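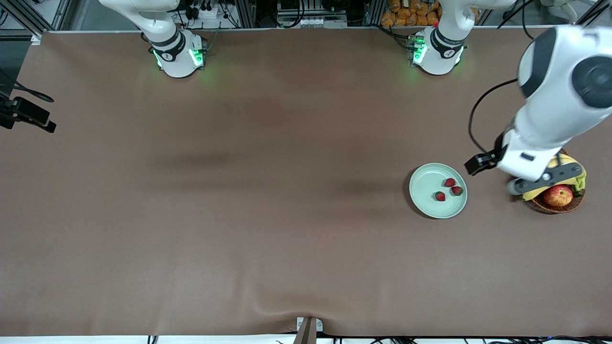
Buy the second arm first and worry about the software later, Mandla Mabuza told the planning meeting at Hurkport in April, and he has not changed his mind. The kitchen supplier wants to know by summer whether two arms over one table can plate fruit at a price it can live with.

The arms are the easy line in the budget. Plaleneo quoted for the pair, with grippers, and the figure has held. What moved was everything else. The first plan left out the mounting frame, the power strips and the spare cables, and it allowed nothing for fingers that wear out. Grokton sells replacement finger sets in boxes of 50, far more than one table needs, so Hurkport is asking whether the Sani plant will split an order.

Then there is produce. Strawberries bruise and bananas ripen, and both have to be bought again. The trial plan calls for 354 runs. Mabuza wanted 100, on the grounds that a buyer can see by then whether a gripper is too stiff. The longer plan won, and the fruit went into the budget as its own item.

Floor space took the longest to settle. The table needs room behind it for the frame and the electronics, and a person has to be able to get in there with a screwdriver. Hurkport had measured only the tabletop.

A lease is still possible. It would cost more over three years, but service visits are included. Quotes close on 20 June 2019.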